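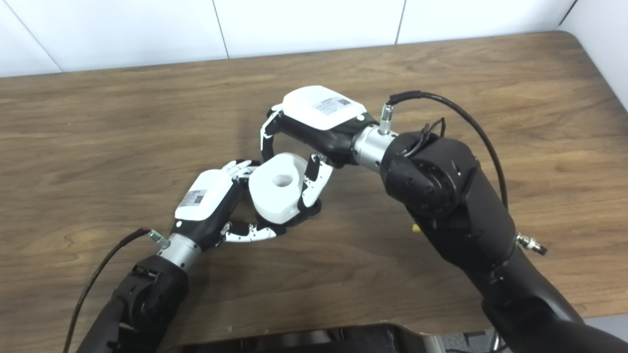

白い円筒と木目の机。壁ぎわの作業場所にて。

2019年2月15日　小物机のノート

朝いちばんに棚の引き出しを開けたら、また全部まざってました。テープ、キャップ、コネクタのカバー、何かの足ゴム、それから輪ゴムのかたまり(誰だ、これを大事に取ってあるのは!)。先月Jamieと半日かけて分けたのに、もう元どおりです。というわけで今日の午後は、木目の机に少しずつ出しては仕分け、をやっていました。

先に結論めいたことを書いておくと、白いものは白いもの、黒いものは黒いもの、という分け方はやめます。去年の7月に私が言い出したやつです、すみません。見た目はきれいなんだけど、使うときにぜんぜん役に立たない。白い箱を開けて「テープどこ?」となって、筒だのフタだのを全部かきわけることになる。Clive Stockdaleさんには当時から「色で道具を探す人はいないよ」と言われていて、今日そのとおりになったので、あとで謝りに行きました。笑われただけで済みました。

新しい分け方(仮):
・巻いてあるもの。テープ、ひも、ケーブルタイのロールも入れる
・筒とフタ
・手のひらに入る樹脂の小物
・わからないもの

「わからないもの」の箱は本当に迷ったんですが、作りました。ないと結局みんな隣の箱に突っ込むので。月末に一回ひっくり返して、行き先の決まらなかったものはHebdenの倉庫に送ります。

箱はKetgateの浅いほうを使うことにしました。深いほうは下のものが絶対に死蔵になる。幅は約600ミリで、棚板にちょうど二つ並びます。並べてみたら取っ手が少しぶつかったけど、斜めに引けば出るのでよしとします。

テープの在庫も見ておきました。白が18巻、幅はぜんぶ50ミリ。細いのが一つもない! 細いほうばかり使うのに、補充の紙にはいつも太いほうが書いてあるんですよね。Grakportに追加を頼んだら、送料こみで3,251円でした。思ったより安かったので、透明のも一つ足そうか迷ってます。Jamieに聞いてから決める。

あと、テープの置き方。立てておくと転がるので寝かせる派と、寝かせるとふちにほこりがつくので立てる派がいて、うちはずっと決着がついていません。私は寝かせる派です。机の角が丸いせいか、立てておいたのがするっと落ちていくことが今月だけで二回あって、そのたびに椅子の脚の裏まで追いかけました。棒に通して吊るすのがいいんだろうけど、壁が白いパネルで、穴をあけていいのかまだ確認が取れていません。継ぎ目のところなら引っかける金具が入りそうな気もする。そこはCliveさん担当で、来週聞いてくれるそうです。

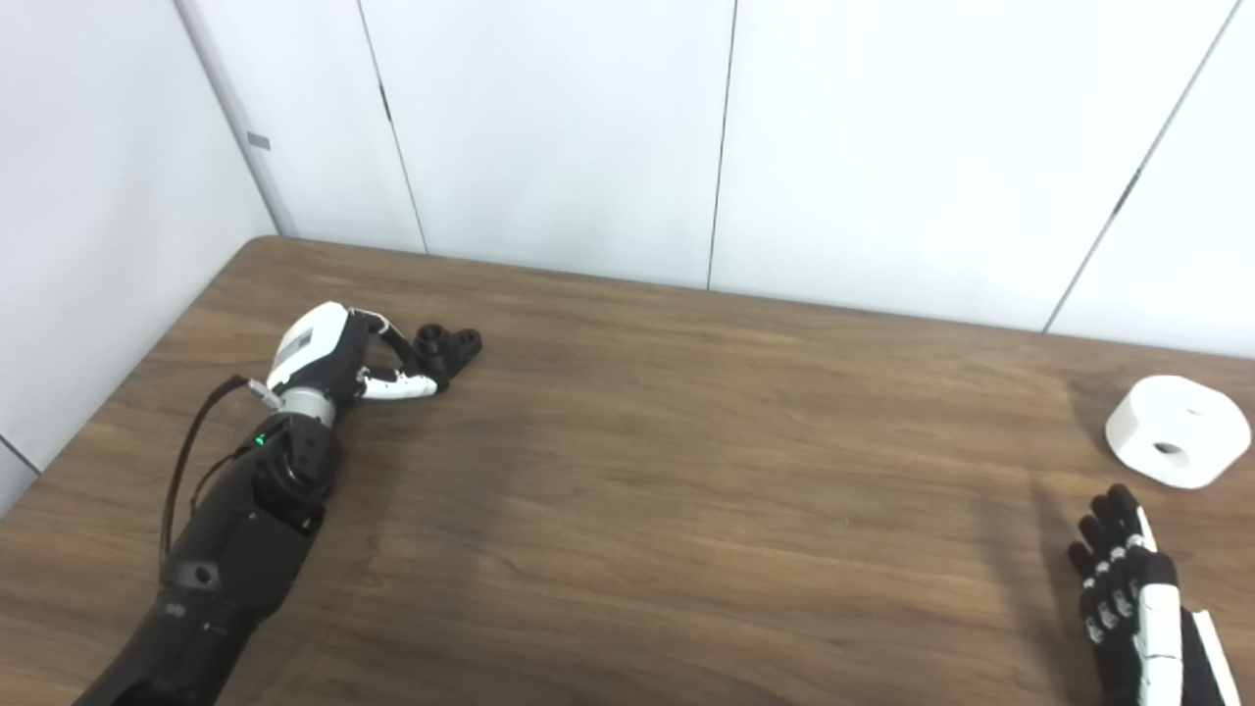 (この記事は3分ほどで読めます)

続き。樹脂の小物のほうです。

白いテープと同じ机にある黒いの、丸い出っぱりが三つくっついたような小さいやつ。こういう形のものがいちばん困ります。名前がつけられないんです。ラベルに「黒・三つ」と書いたら、Jamieに「それで探せるのは書いた本人だけ」と言われました。うーん、確かに。じゃあ何て書くのと聞いたら、しばらく黙って「黒いぽこぽこ」って。それもどうなの!

でも結局、ラベルは「ぽこぽこ」でいくことにしました。Skaltonのカタログも最初からめくってみたけど、似た形は見つからず。型番がわかる人がいたら、このページの余白に鉛筆で書いておいてください。ボールペンだと直せないので鉛筆で。

小物を扱っていて思ったのは、黒くて小さいものは木目の節のあたりに置くと急に見えにくくなるということ。テープや筒は白いからどこに置いても目に入るのに、黒いのはちょっとよそ見をするともうわからない。明るい色の浅い皿を一枚、机の奥に置いておくといいかも。台所の余り物でいいと思います。うちに使っていない白い小皿があるので、月曜に持ってきます(忘れそうなのでJamie、朝に一言ください)。

筒のほうはほとんど悩みませんでした。長さをそろえて寝かせて、フタは同じ箱の手前に。フタだけ余っているのがいくつかあって、相手の筒はたぶん倉庫のほうに行ってしまってます。捨てるのはもう少し待ってください。

残り:
・細いテープが届いたら箱の手前側に入れる
・透明テープを頼むかどうか、Jamieに確認
・壁の金具の件、Cliveさんの返事待ち
・古い「白」「黒」のラベルをはがす。のりが残ったらアルコールで拭く
・輪ゴムのかたまりの持ち主、名乗り出てください。来週まで「わからないもの」に入れておきます

ラベルはがしは半分まで進んだところで爪が負けました。続きはヘラを借りてから。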